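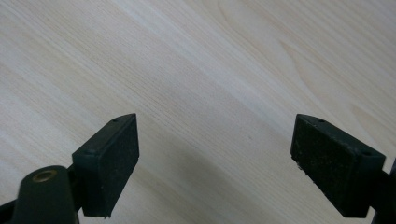 Two minutes at the town hall

So I've spoken at a council meeting! Me, who once hid in a stationery cupboard to get out of giving a leaving speech.

If you've been reading for a while you'll know I bang on about the 191. For everyone else, it's the bus that goes from the bottom of our hill in Clesten, round the back of the Gittins estate, past the surgery and the big school, and then eventually into town if the driver hasn't lost the will to live at the level crossing. Nurnex run it, and the council pays them a bit extra to run the evening and Sunday ones. In February the council put out its draft budget and the bit extra had gone. It was one line, in a table, on a page headed "Other transport adjustments". I only knew because Kumiko Imai from my old choir reads these things for pleasure and rang me while I was draining pasta.

I'll say straight away that I don't think the council are villains. They've got no money. I've read more of that budget than I ever wanted to and it's grim, it's all social care and potholes and interest payments, and if you gave me the job of balancing it I'd probably cry. But the last bus leaving town at ten past six means anybody who works in a shop is walking home, and it's a long hill, and there's a stretch by the allotments with no pavement at all.

The petition

Our council has a rule that if you get 500 signatures from people who live or work in the borough, the full council has to debate it. Fewer than that and you get a letter back. I'd assumed this would be easy, the way you do when you've never tried it. Everyone I know hates the cut, so everyone I know would sign, and there we'd be.

What I hadn't thought about is that I don't know very many people.

We did it on paper and online. Online was quick for the first few days and then stopped dead, as if somebody had turned off a tap. Paper was slow but steady, and I have to admit I loved it. I stood outside the Co-op on Saturdays with a clipboard and a flask, and people told me all sorts. One woman had met her husband on the 191 (he was in the car park, she shouted across for him to confirm it, and he did, though not with much enthusiasm). A lad who stacks shelves until nine told me he'd worked out what a taxi would cost him every week and it was more than he pays his mum for board. A man in a very nice coat told me that nobody uses buses any more and then stood and talked to me for so long that three people queued up behind him to sign.

You do get turned down a lot, and I took it personally to begin with. By the third Saturday I'd stopped. Some people just want to get their milk.

Then came the checking. I handed in the lot on the Monday morning feeling very pleased with myself, and by teatime I'd had an email from democratic services (lovely people, endlessly patient) to say that once they'd taken out the duplicates and the folk from over the border we were 19 short. Nineteen! I'd signed up practically an entire birthday party that turned out to be from the next borough. If you ever do one of these, ask for the postcode first and have the conversation afterwards.

We had until noon on the Wednesday, and I'm afraid I went a bit feral. I did the school gate, I did the surgery waiting room until the receptionist asked me to stop, and I did both sides of Gittins Road in the rain with the forms in a freezer bag. Kumiko did the evening bus itself, which was so obviously the right place to go that I'm embarrassed we left it until last. She got on at the station, rode to the end, rode back, and filled a sheet and a half.

The night itself

The meeting started at seven. The petitioner gets a slot to speak, and I'd got it into my head that it was five minutes, so I'd written five minutes. I'd timed it in the kitchen with the oven timer. When I got there the chap with the agenda told me, very kindly, that it was two.

I sat in the public seats with a biro and crossed out most of it. Out went the history of the route. Out went my paragraph about air quality, which I'd been proud of, and a joke about the level crossing. What was left was the shop workers, the surgery's late appointments, and the hill.

There's a microphone you have to hold the button down on. I didn't know that, so my first sentence was for my own benefit only. After that it went all right, I think? My voice went peculiar in the middle and I read one bit twice. There's a little light that goes amber when you're nearly out of time and it is extremely off-putting.

Then the councillors talk about it and you have to sit there and not join in, and I found that far harder than speaking. One of them got the route wrong. He had it going up Mill Lane, where it hasn't gone for years, and Kumiko had to put her hand on my arm.

Hatice Karakaya, who's our ward councillor, was very good. I didn't vote for her (sorry Hatice) but she'd clearly done her reading, and she'd been on the bus herself on a Thursday night and said who was on it and where they got off. She asked whether anyone had got a price from Nurnex for keeping just the one later bus, on weekdays, and leaving the Sundays alone for now. There was a lot of shuffling of paper and the answer was no, they hadn't. So she proposed that the cut be held back until they had, somebody I couldn't see seconded it, and hands went up.

It passed. I'd love to tell you the numbers but I was looking in my bag for a tissue.

Where that leaves us

What we've got is a delay. The 191 carries on as it is until the officers come back with a price, and then it all gets argued about again, probably in the summer when everyone's away. The Sundays look shaky to me. I've had a couple of cross messages from people who think we should have held out for the whole timetable or nothing, and I do understand that, but I've stood at that stop in the dark and I'd take one bus.

A few of you have asked what you can do. Write to your own councillor, not mine, and tell them which bus you catch and what you catch it for. Put your address on or they can't count you as a resident. Keep it short. And please do use the evening services while they're running, as Nurnex will certainly be looking at the ticket figures and so will everybody else.

I've still got the clipboard, and I owe the Co-op a pen. The recipe for the lemon thing I promised last time is coming, I haven't forgotten, I've just not been in my kitchen much. Kumiko has already found something in the library budget and wants me to ring her back tonight.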